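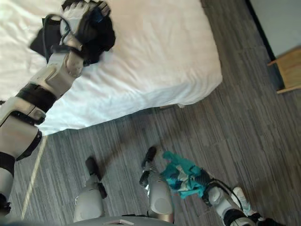
Figure 8. Bed covered with a white sheet, with a black cloth at the far side.

Section 8. Setting Up the Wistance Heated Mattress Pad

Read this section before connecting the pad to the control unit. The instructions apply to the single and double sizes of the Wistance pad. Owners of the Amano underblanket should refer to the leaflet supplied with that product.

8.1 Before You Begin

The pad must be used on a flat mattress. It is not suitable for waterbeds, air mattresses, folding sofa beds, or adjustable bases. Mattresses more than 33 centimeters deep require the long strap set, which is ordered separately from Clirnholm Customer Service.

Check that the package contains the pad, the control unit, the power adapter, four corner straps, and the warranty card. If any part is missing or damaged, do not use the product. Contact the store where it was purchased.

CAUTION: Do not use the pad for an infant, or for any person who cannot feel heat or operate the control unit without help. Persons with a pacemaker or other implanted medical device should speak to a physician before use.

8.2 Fitting the Pad

1. Remove all bedding, including any existing mattress protector.

2. Unroll the pad with the printed side facing up. The connector socket must be at the foot of the bed.

3. Smooth the pad from the center toward the sides. There must be no folds or creases in the heated area.

4. Pass each corner strap under the mattress and fasten the hook. The straps should be firm but should not pull the pad out of shape.

5. Place a fitted cotton sheet over the pad. A second, flat sheet may be used if preferred.

NOTE: Do not use pins of any kind to hold the pad or the sheet in place. Pins may damage the heating wires.

8.3 Connecting the Control Unit

1. Push the plug of the control unit into the socket on the pad until it clicks.

2. Lead the cord along the side of the mattress. Do not run it under the mattress or between the mattress and the frame.

3. Connect the power adapter to a wall outlet. Do not use an extension cord.

4. Press the power button once. The indicator light turns green.

If the light flashes red, disconnect the adapter, press the plug firmly into the pad socket, and try again. If the light continues to flash, see Section 11, Faults and Service.

8.4 First Use

Set the control to level 2 and leave the pad on for around 24 minutes with the bed unoccupied. A slight odor during this period is normal and will fade. Run your hand over the sheet and check that the warmth is even. If any spot is noticeably hotter than the rest, switch off the pad and do not use it again until it has been inspected.

For use through the night, select level 1. The Betum timer built into the control unit switches the pad off after 8 hours at any setting. To restart it, press the power button twice.

8.5 Bedding and Storage

Ordinary blankets and comforters may be used over the sheet. Do not place a hot water bottle or a second heated product on the bed while the pad is switched on. Foam toppers must be placed beneath the pad, never above it.

Allow the pad to cool completely before removing it. Roll it loosely for storage and keep it in a dry place. Do not stack other items on top. Washing instructions are given in Section 9.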